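About Us

Home / Who We Are / Our Story / The Steltent Kit / Contact

Steltent started with a bench, a bag of household clutter, and a long argument over whether a hand-held gripper could be made comfortable enough to use all morning. Yen-ting Tsang said yes. Dennis Lockwood said his wrist would be the judge of that. They built one, then took it apart and built it again, and by the time the third version was going around the office everybody wanted a turn.

We're a small company called Loldale, and Steltent is our first and still our favorite product: a gripper you hold in your own hand, with a camera on it, for people who want to show a robot how a job is done. You pick things up with it, put them down, turn them over, and the recordings go off to train whatever arm you have in mind. We also run a service for teams who would like the recordings but don't have the people or the floor space to make them. Both halves of the business live under one roof and share one coffee machine (it needs replacing, Dennis).

What we love about this work

Everyday objects! We could talk about them all day. A metal block from a supplier's catalog will behave the same way every time you close your fingers on it, and after a week you've learned all it has to teach you. Things from a bathroom shelf or a kitchen drawer are much more fun. They're slippery or lopsided, they have handles in odd places, and they were shaped for human hands by people who never gave a thought to ours.

Our object library holds 718 items at the moment and it grows every time one of us goes shopping. Jade Hollis looks after it, and she buys with a very sharp eye.
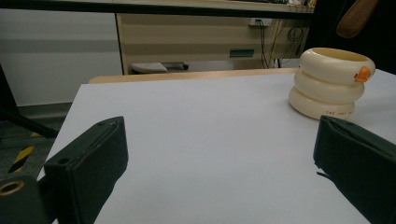
Jade's rule is that a new item has to ask the gripper something the last one didn't. Plain cups and boxes get plenty of use, but we have enough of them. What she hunts for is the shape that makes you stop and think about where the fingers should go. The cream-colored duck is a good case: three rings stacked a little unevenly, open at the top, with an orange beak poking out from one side. Do you come in around a ring, or reach for the rim? Do you stay clear of the beak or use it to tell which way the thing is facing? Different people answer differently, and we want all of those answers in the recordings. A robot that has only seen one person's habits picks up that person's bad ones too. (Mine include dropping things from slightly too high. Leanne has been very patient.)

What's in the kit

Each Steltent kit comes with the hand-held gripper, a set of fingers, a spare set, the camera and its mount, a charging dock, and the recording software. There is a printed guide as well, which Tadhg Horgan wrote and keeps rewriting. The brackets use threaded inserts throughout, so you can change fingers with one small screwdriver and not chew up the plastic the tenth time you do it. We went back and forth on that for months and I'm so glad we held out for it.

The software lets you start a take, stop it, name it and throw it away if you sneezed. Throwing takes away is the button people use most in their first week. Please use it! A short set of clean takes is worth more than a long one you have to pick through later.

If you're new to this, we suggest planning for 100 takes of one simple task before you move on to a second. It sounds like a lot on Monday morning and goes faster than you'd expect once your hand settles into it.

The recording service

Some customers would sooner send us a list. That works too. You tell us the task, the objects, and what counts as finished, and we set it up on our own tables and record it. A typical order is 1000 takes, split among several of us so the handling varies. Leanne Lightfoot runs the schedule and checks the recordings before they leave the building, and she does send things back. She once returned a full afternoon of my work with one polite sentence attached.

Grasping is the part customers ask about most, and the part where we've learned the most ourselves.
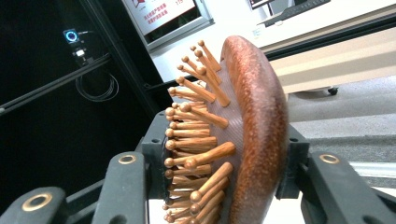
It comes down to contact. You want the fingers to meet the object somewhere firm, and you want to get there without shoving it across the table first. Beginners tend to close fast and hope. After a few days they start to slow down over the last inch, and you can see it in the recordings: smoother paths, fewer second tries. Yen-ting teaches a half-day session on exactly this, at our place or yours, and it's included with orders of 3 kits or more.

We'll also tell you when Steltent is the wrong tool. It isn't made for heavy lifting, and very thin flat things like a single sheet of paper are still a struggle. Tadhg has a drawer of experimental fingertips for that last one. The current favorite is called Nurketti, after a noise it makes, and we hope to have it ready to try by September.

Where the names come from

People ask. Loldale was a typing mistake on our first registration form, and we liked it too much to fix it. Căpraru is the name of our second recording room, the one with the better light, and we book it out to visiting teams when we can spare it.

Come and try one

We'd much prefer you held a Steltent before buying it. Visits are free, they last as long as you like, and you're welcome to bring a bag of your own objects, the more awkward the better. Jade may try to talk you into leaving one behind for the library.

Use the contact page to ask for a visit, a loan kit or a quote for recording. Dennis answers the mail in the mornings and Leanne takes the afternoons.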